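Search the forum
Search
Advanced search

Members' tickets and the timed entry at Winby Gallery

rusnak_d
Jan 4, 2023
Has anyone used a member card for the Eltaner show since they brought in timed slots? The website says the ticket covers the upstairs collection rooms too, same day only, but the woman at the desk told me members have to book those separately. I drove 71 km to get there and only saw half of what I came for.
3 likes

blazena_o
The desk was wrong. My card got me into both in December. You show it twice, once at the main door and again at the top of the stairs.

Kollar K
Not quite. It depends on the level of membership. The basic one covers the collection rooms but you still need a slot for Eltaner. They changed it when the show was extended into January.

blazena_o
I have the basic one and didn't book anything.

Kollar K
Then you went on a quiet day and they let you through. That's at their discretion — I wouldn't drive an hour on the strength of it.

tatiana.h
My sister Emília and I went with the group rate. You need 30 people for that now, and the organiser has to collect the tickets in one lot. The weaving room at the end was my favourite part.
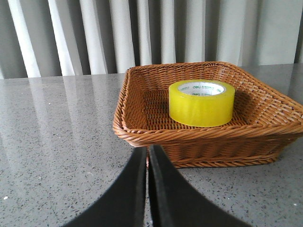 Re: Members' tickets and the timed entry

rusnak_d
Nice colour on that. Is it rattan?

tatiana.h
Rattan or something close to it, I've never checked. I like the thick rim. Back to the tickets, the group rate doesn't include the Lukáč prints on the lower level. Those are extra for everybody.

Kollar K
Extra for non-members. Free with a card.

blazena_o
Agree with Kazimír on that one. Skip the audio guide, though. It only covers two rooms and the labels say the same thing.

rusnak_d
I didn't mind the guide. The part on Raseck's early drawings had more in it than the label did.

I've emailed the gallery about the slots and will post the answer when I get one. Planning to go back before the show closes, whichever way it goes.
2 likes

12 replies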